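Do you need a smart kitchen bin?

Three readers wrote in after the March issue to ask whether we would be looking at the new food waste bins, the ones that weigh what you throw away and send the total to your phone. I have had one in the kitchen for nine weeks, the Hostora, and I borrowed a second, the Anari, for the last three of those. My short view is that a bin is a bin, but I did try to be fair to them.

The pitch goes like this. You don't know how much food you waste. If you did, you would waste less, and the saving would pay for the bin. The Hostora leaflet says a typical household can save 63 pounds a month. It doesn't say what a typical household is, who was asked, or whether they were asked before or after they had paid for the thing. I wrote to the firm and got a polite reply with the same leaflet attached.

The Hostora costs 110 pounds, and then there are the liners. Ordinary compostable bags fit well enough if you fold the top down, but the app sulks and tells you the reading may be wrong. The proper liners come from the Szabo range and the supermarket near me doesn't stock them, so they have to be ordered, which means a delivery charge unless you buy far more than you have room for. I have a drawer full of them now.

As for the weighing, it works. I put a bag of sugar in it and the figure was right to within a few grams. The trouble is what it weighs. Tea bags, onion skins, the outside of a cabbage, a chicken carcass that had already been boiled for stock, coffee grounds - all of it goes down as waste, and all of it gets the same sad face in the app. You can go in afterwards and mark things as "unavoidable", one at a time. I did this for nearly a week. After that I let it think what it liked of me.

My best total was 3425 grams in one week, for which I was told I was doing worse than 57 per cent of homes in my area. Most of that was melon rind and potato peelings. The week I threw out a whole tub of hummus and half a bag of salad, which I do feel bad about, I got a green tick, as those weigh next to nothing. 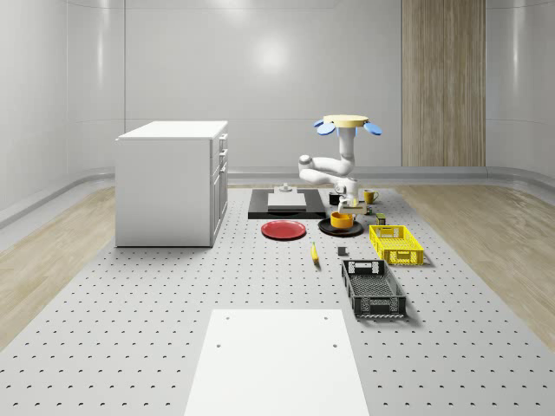 Does weighing your scraps make you throw away less? For a fortnight or so it did in our house, and then we stopped looking at the number.

I don't think that makes us unusual. The same thing happened with the energy meter, which told us what the kettle cost for a month and now lives behind the bread bin. Being told off by a gadget is interesting while it's new. If the bin could tell me on the way to the shop that there were already two cucumbers in the fridge, I would think about keeping it. It can only tell me about the cucumber once it's too late.

The Anari is better made, with a lid that shuts properly and a bucket that can go in the dishwasher. It also has a charcoal filter, and I will admit the kitchen smelled fresher in the warm spell. But you can buy a plain caddy with a charcoal filter for the price of a takeaway, and it doesn't ask for your email address. The Anari wanted mine, along with my postcode and the number of adults and children at home. I put down one adult and no children, and its advice was no different from the advice I'd had for four.

What did cut our waste was dull. We moved the things that needed eating to the top shelf of the fridge, at eye level. We froze half of every loaf on the day we bought it. We stopped buying bagged salad altogether and got a lettuce, which lasts for days if you pull off leaves as you need them. And soup, every week, out of whatever was left.

Melitz have a third bin due out in the summer, with a camera in the lid that is meant to tell peelings from leftovers. That would deal with my biggest complaint, if it does what they say. I have asked to try one and haven't heard back.

The Szabo liners are free to anyone who wants them. Write to the usual address and say how many you can take.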